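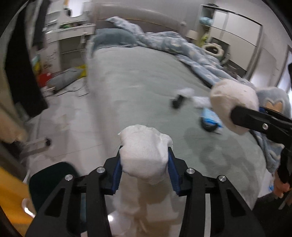

Home Reviews Workshop Forum Contact

Uso finger pads, set of two pairs, for hand-held grippers

I've had these on our pair of grippers since August and I've grown very fond of them, so forgive me if I go on a bit. We do soft goods in bedrooms, mostly socks, small towels and plush toys, and the old rubber pads from Plotham had gone as shiny as a river stone.

Fitting them is lovely and simple. Back off the pivot screws a quarter turn, slide the old pad out, press the blue one home until it clicks, then nip everything up again. The leaflet tells you to do the screws left to right, but I had a much better result working from the outside in (the jaws closed square first go!). Put a drop of threadlocker on each, and keep it well away from the pad.

Looking after them is mostly a matter of fluff. Anything white and fuzzy sheds all over the rug, and it gets into the pivots too, so I give both grippers a brush at smoko and wipe the pads with a damp cloth. I recalibrate the opening every 100 grasps, and the first set did 2570 before the edge started to lift on one side.

My only real grumble is that the Arumugam spares kit has a hex key that's a whisker too small. Use your own.

Four stars from me, and I've already ordered another set for the Drudadberg flat.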